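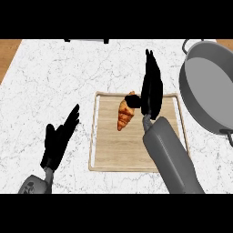
Broveck pushed out version 4 of its Perine planner late on Dec 26, 2018, a bit earlier then planned. Main change: two-arm kitchen tasks in simulation, pastry handling included. Grasp planning rewritten, contact checks now run inside the control loop.

Test suite up to 184 tasks, 178 pass. Rest are mostly lid and handle cases, says lead developer Yaroslav Tkachenko. "Soft food was the headache." Fixes due by July. Old config files wont load, converter included.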